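The Second Life of a Navy T-Shirt Is Shorter Than You Think

October 27, 2022
By the Features Desk
Last updated 4:12 p.m.
242 shares | 59 comments

The bin outside the supermarket in Rurnwood is painted green and has a heart on it. It stands between the cart return and the propane cage, and on most mornings it is full by ten. People drive up, pull the handle, push in a bag and drive off, and if you stand there long enough you notice how much lighter they look going than coming. The sign on the front says that every piece gets a new life. I have been trying since July to find out what that means.

The short version is that it depends on who is doing the counting and when they stop. The company that owns the bin is called Trorgate. It runs more than 600 of them across three states, and its annual report says it kept the "vast majority" of what it collected out of landfill. The report does not say how vast. When I wrote to ask, I got a polite reply with a link to the same report.

I should say that I like old clothes. Most of what I own was somebody else's first, and I have no quarrel with a coat that has been around the block. My quarrel is with the arithmetic. We buy more than our parents did, we wear each thing fewer times, and somehow we have been talked into feeling that the trip to the bin settles the bill.

Take the most ordinary item you can think of, a dark cotton T-shirt. It cost less than lunch. It was worn for a couple of summers, the neck has gone slack and the hem has started to twist. It is clean and it has no holes. By the standards of most households this is a perfectly good donation, the sort of thing you fold before you put it in the bag because you picture another person unfolding it.
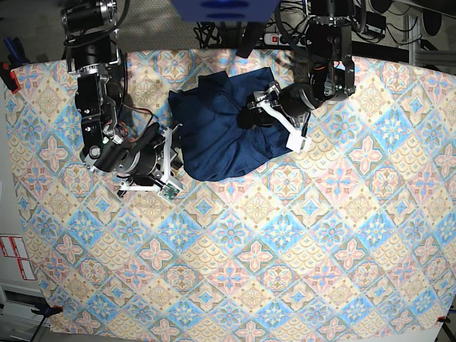 By the standards of the trade it is close to worthless. I spent two days at a sorting shed in Ivden, on the understanding that I would keep out of the way and not name the staff. The grades there have changed over the years but the logic has not. The top grade is whatever a thrift store will hang on a rack and sell within a month. Below that comes the grade that gets pressed into bales and sold by weight to overseas buyers. Below that is wiping cloth, then shredded fiber for stuffing and padding, and then the dumpster at the end of the building, which the shed pays to have emptied.

A plain dark T-shirt with a tired neck misses the top grade every time. The thrift stores have too many already. It can make the bale if the baler is short on cotton knits that week. If not, it goes to rags, and dark rags fetch less than white ones because buyers want to see the dirt they are wiping up. I had never once thought about the color of a rag before I stood in that shed, and now I think about it a good deal.

Sorting is fast. A good sorter has a hand on the next piece before the last one lands. They go by feel first, then the neck, then the underarms, then the label if there is any doubt. I asked one of them how often she was wrong and she said she didn't know, since nothing ever came back to tell her.

That last remark stayed with me, because it goes for the whole business. Nothing comes back to tell anybody. The household doesn't hear from the bin, the bin company doesn't hear from the bale buyer, and the bale buyer sells to market traders who open the bale and find out what they have paid for. At each step the goods are written down as "reused" by the party handing them over. The word is doing an awful lot of work. In Trorgate's report, as far as I can make out, a shirt counts as reused at the point of sale. Whether anyone ever pulls it over their head is left to the imagination.

The company would say, and to be fair its website does say, that it cannot follow every garment to the end. That is true. It could follow some of them. It could open a few bales a year at the other end and publish what was in them. I suggested this in my second email and I have not had an answer to that one.

Then there is the newer promise, the one with the most money behind it. A startup named Bai says it can take worn cotton and turn it back into thread good enough for new shirts. Its brochure has a drawing of a loop with green arrows. I have read a lot of brochures with green arrows, and I looked hard at this one for the numbers. There is a figure for how much the plant will handle when it is finished. There is no figure for how much it handles now.

The trouble with turning shirts into shirts is that cloth is made by tearing things apart and lining them up again, and every time you tear it the fibers get shorter. Short fibers make weak thread. So you mix in new cotton, or polyester, and the more you mix in the less of a loop you have. There are chemical methods that get around this, and they may well turn out to be as good as their backers hope. They also tend to be fussy about what goes in. Stitching is often polyester even when the shirt is not. Dark dye has to be dealt with. So do labels, prints, zippers, and the bit of elastic that somebody forgot to mention.

I am not saying it can't be done. I am saying that the shirt in your drawer is being sold on the strength of a factory that isn't running at full size, and that this has been the case for as long as I have been reading about it.

What would persuade me? A smaller number, plainly stated, would be a start. If a bin company told me that a fifth of what I gave it was worn again by a human being, I would believe it and probably keep giving. What I distrust is a share so big and so soft at the edges that it can't be checked.

In the meantime I ran a count of my own, which proves nothing except about me. I emptied every closet, drawer and storage tub in the house, and the box in the garage that had moved with us twice without being opened. My household of four owns 672 pieces of clothing, with socks counted as pairs. I would have guessed half that. Fifty-nine were T-shirts that no one could remember wearing in the past year, and most of those were black, gray or navy, so that in the pile they were hard to tell apart.

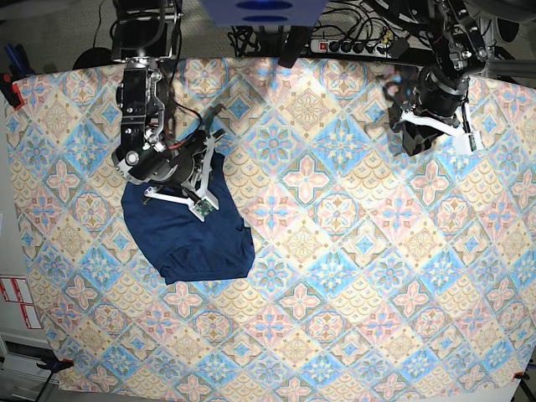

A dark blue garment on a patterned tablecloth. Dark cotton is a hard sell in the rag trade.

I put the 59 in a row of paper bags by the front door and then I left them there for nine days. The old me would have had them in the green bin by noon. Knowing what I knew, it felt like mailing a letter with no address on it - though I also did not want to keep tripping over them.

Some of them went on to dull and useful ends. I cut up a dozen for the garage and found that the sorters were right, you can't see the oil on them. A neighbor took a stack to use as drop cloths. Four went back into my own drawer after I admitted there was nothing wrong with them and I had simply bought others. I took in the neck of one by hand, badly, and I have worn it since. The rest went to a church closet in Rurnwood that puts up a list each month of what it is short of. Men's shirts in large sizes were on the list. Women's small was crossed out in thick marker with the word FULL next to it, and I brought those home again.

That crossed-out line told me more than the annual report did. A place that can say no has at least looked at what it has. The green bin can't say no. It has a handle and a slot, and it takes the shirt, the broken toaster, the wet towel and the single boot, and it thanks you for all of them with the same painted heart.

I asked at the shed what they wished people would do differently, expecting to hear something about washing. They did mention washing. They also said to tie shoes together by the laces, to keep rags in a separate bag marked as rags, and to stop sending hangers. One man thought about it for a bit longer than the others and said he wished people would buy better shirts. The ones coming through now are thinner than they used to be, he told me, and he held one up to the light over his table so that I could see the tube of the lamp through both layers.

It was a new one, with the store tag still on. He put it in the bale.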